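3. 제어기 구성 및 실험 조건

3.1 연성 구동기의 압력 제어

본 절에서는 수중 관로 점검용 연성 로봇 Ramis의 추진부를 구성하는 공압 구동기의 제어 방식과, 이를 검증하기 위한 실험 조건을 기술한다. Ramis의 추진부는 실리콘 격막과 섬유 보강층으로 이루어진 벨로즈형 구동기를 직렬로 연결한 구조이며, 각 구동기는 독립된 비례 밸브에 의해 가압 및 감압된다. 선행 설계에서는 모든 구동기를 하나의 공급 관로에 병렬로 연결하였으나, 관로 내 압력 강하로 인하여 후단 구동기의 응답이 지연되는 현상이 관찰되어 본 연구에서는 개별 밸브 방식을 채택하였다.

구동기의 내부 압력과 신장량 사이의 관계는 비선형이며, 가압 과정과 감압 과정에서 서로 다른 경로를 따르는 이력 특성을 보인다. 이를 보상하기 위하여 Prandtl–Ishlinskii 연산자에 기초한 역모델을 전향 보상기로 두고, 잔여 오차는 비례적분 제어기로 억제하였다. 역모델의 가중치는 공기 중 무부하 상태에서 취득한 데이터로 초기화한 후, 수중 데이터로 재추정하였다. 두 조건에서 추정된 가중치의 차이는 저압 구간에서 크게 나타났는데, 이는 외부 정수압이 격막의 초기 변형에 영향을 미치기 때문으로 판단된다.

제어 주기는 2 ms로 설정하였다. 압력 센서의 출력에는 1차 저역 통과 필터를 적용하였으며, 필터에 의한 위상 지연은 제어기 이득을 조정할 때 함께 고려하였다. 밸브의 불감대는 개별 측정값을 표로 저장하여 보상하였다. 다만 장시간 운전 시 밸브 코일의 온도 상승에 따른 불감대의 변화는 본 모델에 포함하지 않았다.

3.2 수조 실험

추진 성능 실험은 Seddale 수리실험동의 회류 수조에서 수행하였다. 수조 내부에 투명 아크릴 관을 고정하고, 관의 중심축이 수면과 평행하도록 설치하였다. 관의 내벽은 매끄러운 상태와 모사 침적물을 도포한 상태의 두 가지로 구분하였다. 모사 침적물로는 입도를 조절한 규사와 점성 결합제를 혼합하여 사용하였으며, 각 시행이 끝난 후 도포 두께를 다시 측정하여 허용 범위를 벗어난 구간은 재도포하였다.

전체 시행은 648회이며, 이 가운데 통신 두절 또는 밸브 이상으로 중단된 34회는 분석에서 제외하였다. 중단된 시행의 대부분은 침적물 조건에서 발생하였다. 시행 순서는 구동기의 피로 누적이 특정 조건에 편중되지 않도록 무작위로 배정하였고, 구동기는 62회의 시행마다 예비품으로 교체하였다. 교체 직후에는 길들이기 운전을 실시하여 재료의 응력 연화에 의한 초기 변화를 안정시킨 다음 본 측정을 재개하였다.

로봇의 위치는 관 외부에 설치한 영상 계측 장치로 추정하였다. 아크릴 관과 물의 굴절률 차이로 인한 왜곡은 격자판을 이용한 사전 보정으로 제거하였다. 침적물 조건에서는 관의 하단부가 가려지므로, 로봇 상부에 부착한 표지만을 추적 대상으로 사용하였다. 견인력은 후단 연결선에 장착한 로드셀로 측정하였으며, 연결선 자체의 마찰은 로봇을 분리한 상태에서 별도로 측정하여 차감하였다.

3.3 비교 대상과 평가 지표

비교 대상으로는 Jadbridge형 강체 추진 기구와 Ulloa 보행 패턴을 적용한 연성 기구를 선정하였다. 전자는 바퀴와 관벽 사이의 마찰에 의존하므로 매끄러운 관에서 높은 속도를 얻을 수 있으나, 침적물이 존재하는 경우 미끄럼이 증가한다. 후자는 본 연구와 동일한 구동기를 사용하되 가압 순서가 고정되어 있다는 점에서 차이가 있으며, 가변 순서의 효과를 분리하여 평가하기 위한 기준으로 활용하였다.

평가 지표는 평균 전진 속도, 단위 이동 거리당 공기 소비량, 최대 견인력으로 하였다. 공기 소비량은 공급 관로의 유량계 출력을 적분하여 산출하였고, 정지 상태에서의 누설량은 별도로 보정하였다. 각 지표의 조건 간 차이는 혼합효과모형으로 검정하였으며, 구동기 개체를 임의효과로 포함하였다. 잔차의 분산이 침적물 조건에서 더 크게 나타났으므로 조건별 이분산을 허용하는 형태로 모형을 적합하였다. 산출된 결과는 4절에서 관벽 조건별로 제시한다.

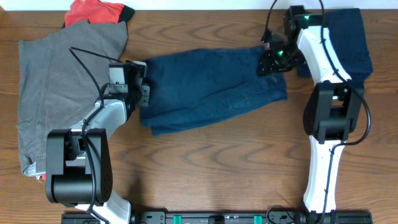 그림 3. 목재 작업대 위에 놓인 의류와 두 대의 로봇 팔.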